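Frosted panes in a shared workroom, film over them or leave them alone?

Posted by Fotini Zacharopoulos, 3 Mar 2020

Hi all! We moved into our room at Tostedby in February and I love it except for one thing. There's a whole wall of frosted glass, sort of pale green, in black frames, and I can't decide if I need blinds too. My sister says yes, I say the frosting is plenty (she sells curtains, so, you know). Floor is brown wood grain, everything else is white or black. Would blinds make it gloomy? I got one quote for 940 and nearly fell over.

Norbert Somogyi

Don't do it! I had the same kind of glass at my old place in Sulcombe and put roller blinds up the first month. They stayed rolled up for 2 years. Frosted glass already softens the light so much that you just end up with a dark room and something else to dust. If glare on a screen bugs you, turn the desk sideways to the glass and live with it for a week first. I'd spend the money on a rug or a couple of decent lamps, because evenings are when those rooms feel flat.

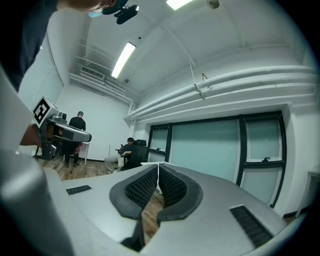 Oh, and check that your latches still open easily before you hang anything near them. Mine were little black ones and a blind bracket would have been right in the way. Clean the frosted side with plain warm water and a soft cloth, no scrubby sponges.

Dinsa79

got mine from Bendard, 79 each, they're fine. measure twice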